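Home | Forums | New posts | Search | Log in

Small Workshops & Sheds > Electrics and controls

Thread: Push button stations, which colours where??

E-mail this thread | Print this thread

dusten_dave
Right, quick one before I go back out. Refitting the controls on the old Costetti bandsaw. Previous owner had a light switch on it. A LIGHT SWITCH. Electrician is coming to do the proper side of things (starter, overload, isolator, I'm not touching those) but he says I can pick whatever button station I like so long as it has a stop I can hit. Want one with room for forward, reverse, blade light maybe. Anybody got a preference on order? Left to right or stop in the middle?

Paid £46 for the starter allready so would like to keep the rest cheap.

inger_karason
Stop on the end. Always. Your hand finds an end without looking, it doesn't find a middle.
Also why reverse on a bandsaw.

dusten_dave
Fair point re reverse. Was thinking of using the same box on the lathe later.

RecepG
Disagree with Inger. Stop goes nearest where you STAND. If that's the middle then it's the middle. I had a Şimşekoğlu planer with stop on the far end and had to lean over the table to reach it. Horrible. Moved it myself within a week.

inger_karason
So turn the box round Recep.

RecepG
Then the labels are upside down

inger_karason
Then relabel them, it's four stickers.

Chak-lun Yau
Can we not do this again, we had three pages on it in the pillar drill thread.

Dave, for what it's worth I like the stop to be a mushroom head, sticking up proud of everything else, and start to be flush or shrouded so you can't lean on it. Colour matters less than the shape if you ask me. You're not looking at it when you need it, you're looking at your fingers. Row of four on a light grey lid, red at the end, is the sort of layout I'd go for if you want one box:

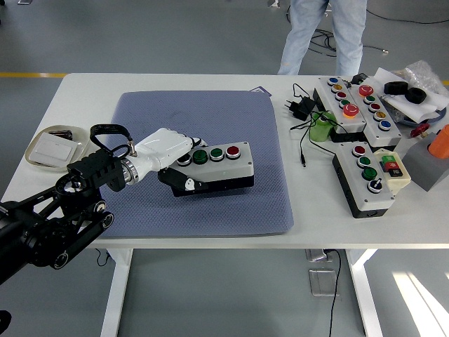 Four in a row: black, two greens, red on the right-hand end.

I'd want different heads on it for a saw though, see above. And two greens side by side would drive me up the wall unless they were labelled, I'd forget which was which by the Tuesday.

nazmiye_t
Agree about two greens. On ours at the joinery we had green for the saw and green for the extractor, next to each other, and people started the saw when they wanted the extractor. More than once. Swapped one for white and it stopped. Cost next to nothing, the heads just unscrew on the ones we have. Check yours do.

Nazmiye

sombat.k
Why are we putting four on a bandsaw at all. Start. Stop. Done. Light goes on its own switch on the wall. The more buttons the more you have to think about and I don't want to think when I'm cutting.

dusten_dave
Sombat I do sort of agree but the shed is 154 inches long and the wall switch is at the wrong end. I know. I know. I built it.

sombat.k
Lamp with a magnet on the base then. Hitham do one, mine's been stuck to the saw for years. Switch on the lamp.

dusten_dave
ok that is annoyingly sensible

RecepG
Nobody has mentioned a foot stop. Both hands are on the timber. Kick bar across the front, wired in with the stop. Ask your electrician, he'll know. I wouldn't run a saw without one now.

Chak-lun Yau
+1 for the kick bar, Recep's right on that (write it down, first time in 3,785 posts).

inger_karason
Kick bar yes. As WELL as a stop on the end of the box.

RecepG
Nearest where you stand.

nazmiye_t
Other thing Dave, ask him about what happens after a power cut. It should stay off till you press start. Your light switch would've just set it going again with you stood there scratching your head. That frightens me more than which end the red one's on.

dusten_dave
Yes he said the same, that's what the starter's for apparently. No-volt something. Light switch is in the bin.

So: start and stop only, mushroom for the stop, kick bar, magnet lamp. Lathe gets its own box when I get to it. Mounting height? I was going to put it just under the table, front edge, 30 mm in so I dont catch it with my hip.

sombat.k
Not under the table. Sawdust and you can't see it. On the column, chest height.

inger_karason
Column yes. Above the table, not behind the guard post.

RecepG
Depends where you stand

dusten_dave
Recep I swear. Column it is. He's coming 24 February 2021 so will put something up once it's all in. If anyone has a spare mushroom head knocking about send me a message, will pay postage.

nazmiye_t
Think I've got one in the drawer at work, will look tomorow. What diameter's the hole?

dusten_dave
No idea, will measure after tea. Thanks!!

E-mail this thread | Print this thread

Contact us | Forum rules | © Small Workshops & Sheds | Back to top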